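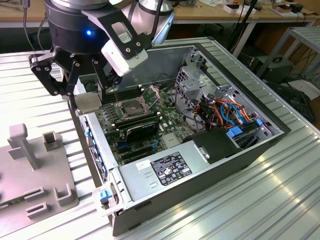 Section 7. Opening the tower, fitting the processor and memory

Print this page | E-mail this page

Applies to: Bonsu mid tower, Fatwood board. For the older Kanham case see the other sheet, the side panel comes off different.

Before you start

Power off. Cord out of the wall, then hold the front button in for a few seconds. Monitor, speakers, network cable, all of it unplugged. Tower goes on its side with the open side facing up. Use a surface that doesn't wobble. No carpet.

You need: one Phillips screwdriver, thermal paste, lint-free cloth, a cup for screws. Wrist strap if you have one. If not, touch bare metal on the case before you handle any part and again every time you walk away and come back.

CAUTION: Never open the power supply. It's the big metal box with the spec label. Nothing in there for you, and it can hold a charge long after the cord is out.

7.1 Clear some room

1. Take off the side panel. Two thumbscrews at the back, slide, lift.

2. Find the drive cage and move the loose cables over toward it. Don't pull on the connectors. Thin data cables bend at the plug and then you get a drive that comes and goes.

3. Check nothing is lying across the memory slots or the socket. Tuck it under the cage if it is.

4. Leave the expansion card in unless it blocks your hand. If it has to come out, screw first, then the little catch at the end of the slot, then straight up.

Note: take a phone picture of the cabling now. Saves you an hour later.

7.2 Processor

1. Unhook the lever and swing the metal frame all the way open.

2. Look at the contacts. Gold, clean, all even. Do not touch them. Do not blow on them either, spit is worse than dust.

3. Hold the processor by its edges. Match the corner triangle to the mark on the socket, and the notches to the notches.

4. Lower it straight down. No sliding. It should just sit there. If it rocks, lift it out and start again.

5. Close the frame, press the lever down, hook it. This takes more force than you'd like. Normal.

CAUTION: a bent contact is not covered by the Guketo parts warranty. Stop and call if you see one.

7.3 Memory

1. Open the latches on the slots you're using. Some boards only have a latch at one end.

2. Two modules: check the board leaflet for which pair. Usually not the two right next to each other.

3. Line up the notch in the module with the bump in the slot. It only goes in one way round.

4. Press both ends evenly untill the latches click. One end up = not seated.

7.4 Paste and cooler

1. Small dot of paste in the middle of the processor. Pea size at most.

2. Cooler straight down onto it. Tighten screws a bit at a time, corner to opposite corner.

3. Plug the cooler fan into the header marked for the CPU. Easy to forget, and the machine will shut itself off.

7.5 First start

1. Leave the side panel off for now but keep fingers and sleeves out.

2. Monitor and keyboard only. Cord in, switch on.

3. First start can take a while with new memory, screen may stay black for a minute or two. Wait.

4. Go into setup and check that it shows the full amount of memory. If it shows half, power off, unplug, go back to 7.3.

5. All good? Power off, cord out, panel back on.

Still nothing on the screen: try one module by itself, then the other. Write down which slot you used and have it ready when you call, Abena Eshun takes bench calls Wednesday mornings. Corrections to this sheet go to Deepika Kandasamy. Part numbers are on page 14, not 12 like teh old index says.

Related pages
Section 6. Removing the side panel (Kanham)
Section 8. Drives and drive trays
Beep codes, Fatwood boards
Returning a part
Parts list, updated May

This site uses cookies to remember your model and language. Accept | Settings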